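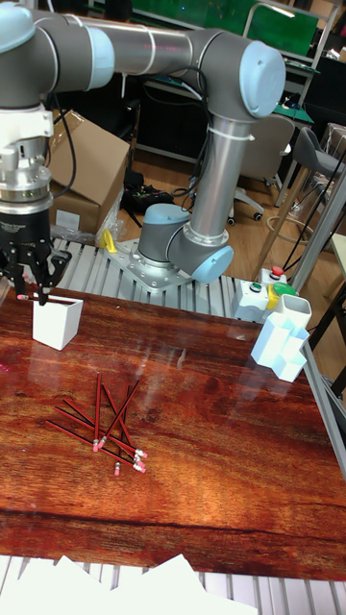

Help > Desk and Stationery > Pencils and Pencil Holders

Pencils and pencil holders: your questions

How many pencils should I keep on the desk?
Fewer than you own. For one person, 11 is plenty. Keep the rest in the box they came in and top up when a short one gets thrown out.

Do they go in point up or point down?
Point up is kinder to the lead and lets you see which ones need sharpening. If small children use the desk, put them in eraser up and buy a cup with a flat, hard bottom.

What size cup do I need for full-length pencils?
The Pringle square cup is a short one and suits half-length pencils, clips and sharpeners. For new pencils choose the Lornby, which is taller and has a sloping top.

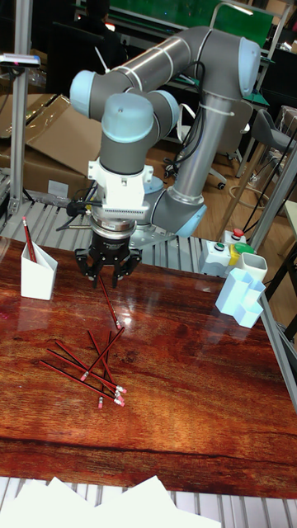 Can I keep pens and pencils in the same holder?
A holder with separate compartments is best for that. Put pencils in the back row and pens in the front, with caps on. In a single cup the ink ends up on the pencil barrels and then on your fingers.

How do I clean the inside of a holder?
Tip out the shavings, wash in warm water with a drop of dish soap and stand it upside down overnight. Don't put the Arnen holders in the dishwasher. The colour fades.

Will a holder scratch a varnished table?
It can if there's grit underneath. Stick 3 felt dots on the base, or 4 on a square one, and wipe the table before you put it down.

The erasers have gone hard. Are the pencils still good?
The lead is fine. Rub the eraser on a piece of fine sandpaper to take off the shiny layer. If it crumbles, use a separate eraser.

Do you deliver to Grondcombe?
Yes, in two to three working days. Orders placed before 11 am leave the same day.

Comments

deskmess: The sandpaper thing worked on most of mine. Two crumbled.

pat_in_grondcombe: Is the Lornby coming back in grey?

tealeaf: I put mine in the dishwasher before reading this. Can confirm about the colour.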